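My pre-recording checklist, which got longer again

I've been meaning to write up my collection rules since March, mostly so I can stop sending the same long message to every new person who joins our little group. Deisy Correa asked me for them on Tuesday and I promised her a link by evening, so if this reads like it was typed in a hurry – it was!

Quick background for anybody wandering in from the gardening posts. I record handheld gripper demos at home, mostly laundry: folding, flattening, turning sleeves the right way out. It all goes into a set we call Vindance, which is up to 1,665 clips. Of those, 509 are mine, and I'm not proud of the early ones.

The first rule is boring and I will never give it up. Wipe the lenses before every session, both of them, with a clean cloth (not your shirt, I mean it). Then check the screws on the face plate. I had one work itself loose once and spent a whole afternoon of clips wondering why everything looked slightly tilted.

Second, read the number on the sticker and write it in the log before you touch any clothes. Roel Wouters mixed up two grippers over a weekend and we had to sort it out by whose curtains were in the background. 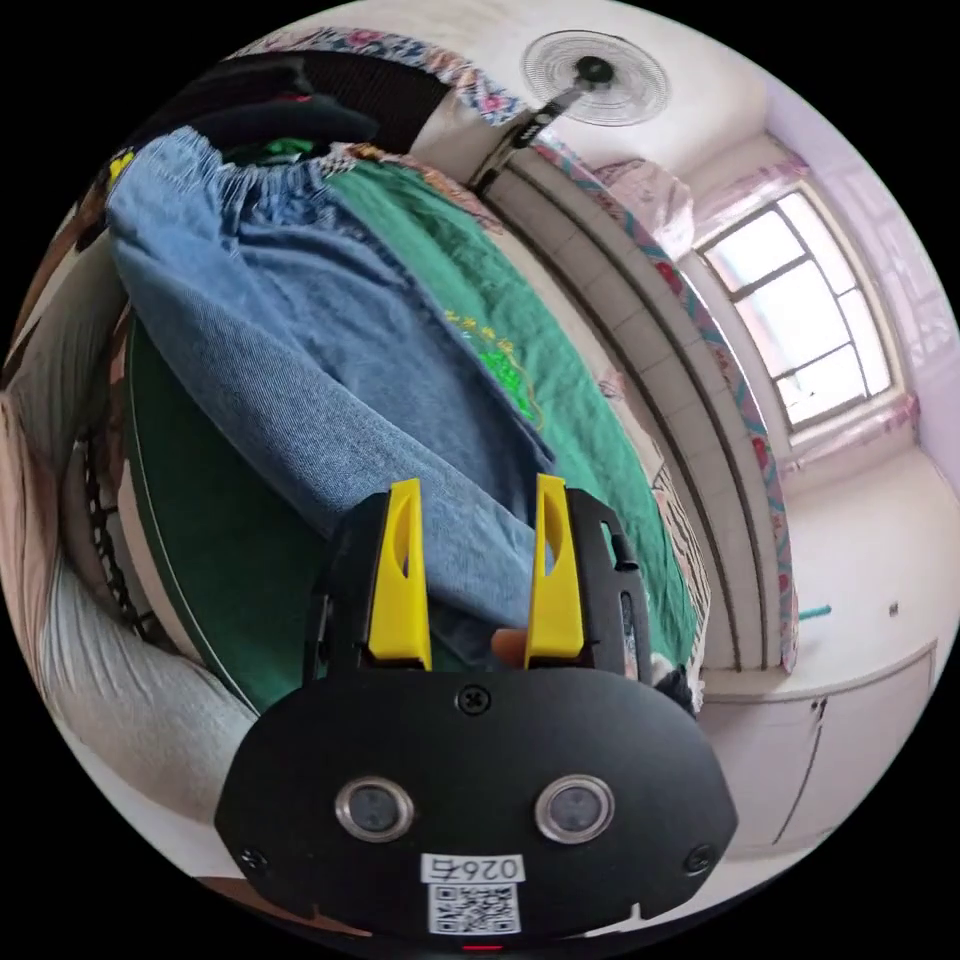

Jeans day, on the green cloth.

Jeans get their own rule now. Lay them out flat and let the whole leg show before you start, and don't begin with the waistband bunched up unless bunched up is what the task sheet says. If it does, leave it alone! I'm a tidier by nature and my hand goes straight in to smooth things. The sheet comes from Modbridge and it's pretty strict on this: the starting state you write down has to be the starting state you record.

Fingers, too. Keep your free hand out of the space between the gripper's fingers once the clip has started. Roel thinks a fingertip here and there is fine, I think it should be a redo, and we've agreed to mark those clips and let the reviewers decide.

Daylight is where I've changed my mind. I used to say any window is okay as long as you can see the fabric. Now I do all the takes of one garment in one go, so the light doesn't wander from bright noon to gray supper time in the same batch. I stop after 3 bad takes in a row as well, and have a coffee. My folding gets sloppy and annoyed after that and it shows.

Still not settled: whether patterned cloths underneath should be logged separately. I say yes, Deisy says put it in the notes field. If you record for us and have an opinion, leave it in the comments before I update the sheet.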